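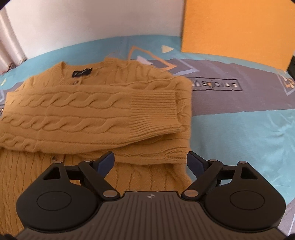 Section 7. When a finger snags or will not let go

Sooner or later you will be folding something thick and woolly, you will squeeze the trigger, and the Flilier hand gripper will hang on to the garment after you have asked it to open. Please don't worry too much when this happens, and please don't pull. Most of the damaged sweaters we hear about at Starnolow were perfectly fine until someone gave the tool a good tug.

Cable knits are the usual trouble. The raised braids give the finger pads plenty to hold, but they also leave loops standing up where the linkage can find them, and a fuzzy yarn will wrap itself around a pivot screw before you notice any change in the feel of the trigger. Ribbed cuffs come a close second. Buttons on a cardigan front are a different problem, and we come to those in 7.4.

7.1 Before you free the garment

1. Stop moving your arm. Keep the tool right where it is, with its weight supported by your other hand.
2. Release the trigger fully and wait for the status light to turn amber.
3. Slide the power switch to OFF. The fingers will stay where they are, and they should.
4. Look at both sides of the linkage, left and right, and find out which one has the yarn. It can be both.

CAUTION: The fingers are spring loaded even with the power off. Keep your own fingers out of the gap between the pads until you have done step 1 of section 7.2.

7.2 Freeing the yarn

1. Push the red lock pin into the hole on the back of the handle until it clicks. This holds the linkage still.
2. Lower the tool until the garment is resting on the bed or table and there is slack in the knit all the way around the pads.
3. With the blunt hook from the accessory bag, lift the loop up and over the pivot screw. Work from the outer screw inward.
4. If the loop is wound more than once, unwind it in the direction it went on. A little patience goes a long way here, and a good lamp helps too.
5. Lift the tool straight up, and only then pull out the lock pin.

Do not cut the yarn unless it is already broken. A pulled loop can nearly always be eased back into the knit with the hook, but a cut one will run.

NOTE: Owners of the older Hwang linkage (serial numbers below 1490) have no lock pin hole. Use the plastic wedge that came in the box, and fit it between the finger and the bracket.

7.3 Checking the tool afterward

1. Brush any lint away from the pivots with a dry brush. Please don't use oil, as it ends up on the next garment.
2. Open and close the fingers by hand. They should move together and meet in the middle.
3. Wipe the pads with a damp cloth and let them dry.
4. Switch on and run the short grip test from the menu. A reading above 800 means something is still dragging, so go back to step 1.

If you get fault code 24 after all this, the trigger sensor has lost its zero. Hold the reset button until the light blinks - it takes a moment - and run the test again. If the code comes back a second time, take the tool out of use and contact the Plavasari service desk.

7.4 Buttons and labels

The pads will happily close on a small button and crack it. Plan your pick so that both pads land on plain fabric, well away from the front opening, and turn the grip force down to the Delicate setting for anything with a sewn-in neck label you would like to keep. Cracked button pieces can lodge in the pads, so check them before the next fold.

We suggest a full pivot cleaning after every 100 garments, and sooner in sweater season, which for most of our customers starts in October.

Section last revised March 19, 2024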